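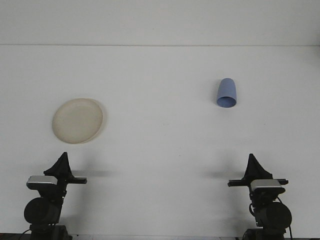 Murkum Robotics Club: questions we get asked

By Laine Lapiņa, club secretary
Last updated in July

Who can join?

Anyone aged 14 or over who lives or studies in Broltstead or the villages nearby. Members under 16 need a form signed by a parent or guardian. You do not have to be good at maths and you do not have to have built anything before. There are 17 of us at present and we can take three more before we have to start a waiting list.

When and where do you meet?

Once a week in term time, from 6.30 pm to 8.30 pm, upstairs at the Olmedo Centre. The door on the car park side is locked at 7 pm, so if you are going to be late please ring the bell at the front. In the school holidays we meet only if there is a competition coming up. Dates go on the noticeboard and in the club email.

What does it cost?

Three pounds a session. There is no joining fee. The first two sessions are free so that you can find out whether you like it. If the money is a problem, speak to Rasmus Rätsep and it will be sorted out quietly.

What are you working on at the moment?

The Table Task, which is one of the classes in the Stotum Cup. Teams use a pair of small arms fixed to the front of a table and teach them to put a plate and a cup where they belong. The cup has to finish upright on the plate. The judges decide where both things start, and the cup may be on its side, which is the version we spend most of our time on.

Do you drive the arms by hand?

Only during practice. One person moves a pair of leader arms and the pair on the table copies them. Each go is recorded, and the program is trained from the recordings. In the competition the arms run on their own and you are not allowed to touch the controls after the start signal.

How many recordings do you need?

We aim for 200 for each task before we train anything. Last year we tried with far fewer and the arms would only manage if the cup was in one particular spot. Good recordings count for more than quick ones. If you fumble a grasp, say so and we delete it. Please do not leave it in and hope.

Why is the cup on its side so difficult?

The fingers have to come in at an angle that suits the way the cup is lying, and a cup with a taper can roll in a curve if it is nudged. It also matters which way the mouth is facing. If it points towards the arms, one finger can go inside and the other outside. If it points away, we usually turn the cup first. Pavithra Arumugam has written two pages on this and they are in the blue folder.

Do you need both arms?

The rules do not say you must use both. Our present method is for one arm to steady the plate and the other to deal with the cup. Gintarė Strazds prefers passing the cup from one arm to the other. It looks better but takes longer, and there is a time limit of three minutes.

Why do you use a plain white table?

The rules ask for one. It also makes things easier for beginners, as the program has less to be confused by. We do have a patterned cloth for later practice. Pale crockery on a pale table is harder for the cameras than you might expect, so check the picture on the screen before you start recording.

Do I need to know how to program?

No. New members usually start with setting out the table and making recordings, then move on to checking them. If you want to learn Python, Austra Kütt runs a short course of eight lessons in the autumn, in the first half hour of the normal session. You can skip it and come at 7 pm.

Do I need to bring a laptop?

Bring one if you have one. The club has three, and the one with the cracked lid is kept for training, so please do not shut it down even if it seems to be doing nothing.

Is it safe?

The arms are small but the fingers can pinch. Hair is tied back, lanyards come off, and hands stay clear of the table once somebody has called "running". Everyone is shown the stop switch at their first session. Cables are to be left as they are unless a leader asks you to move them.

Can I take the arms home?

No. They are on loan to the club and the insurance covers them at the Olmedo Centre only. You can borrow a single practice gripper for a fortnight. Sign it out in the book.

Who goes to the Stotum Cup?

Each club may enter one team of up to four in each class. We choose the team from those who have come to at least eight sessions that year. There is a practice run in front of the rest of the club first. Travel is paid for, but lunch is not.

Can parents watch?

Yes, from 8 pm onwards. There are chairs at the back. Please keep conversation down if a recording is being made, as the operators need to hear each other.

How do I sign up?

Come along at 6.30 pm and ask for Laine or Rasmus. You can also leave your name at the Olmedo Centre desk.

Comments (4)

Dilys
Is the autumn Python course open to adults? My son is joining and I wouldn't mind doing it too.

Laine Lapiņa
Yes, Dilys, same price as a normal session. Adults are welcome as full members as well.

T. Marsh
The FAQ says the cup must finish upright on the plate. Does it matter if it isn't in the middle?

Pavithra Arumugam
Anywhere inside the rim is full marks. If the base is resting on the rim you lose points.

Recent pages

Stotum Cup: our results from last year
Stop switch and table rules (please read before your first session)
Practice gripper loans
Python for beginners: lesson list
How to find the Olmedo Centre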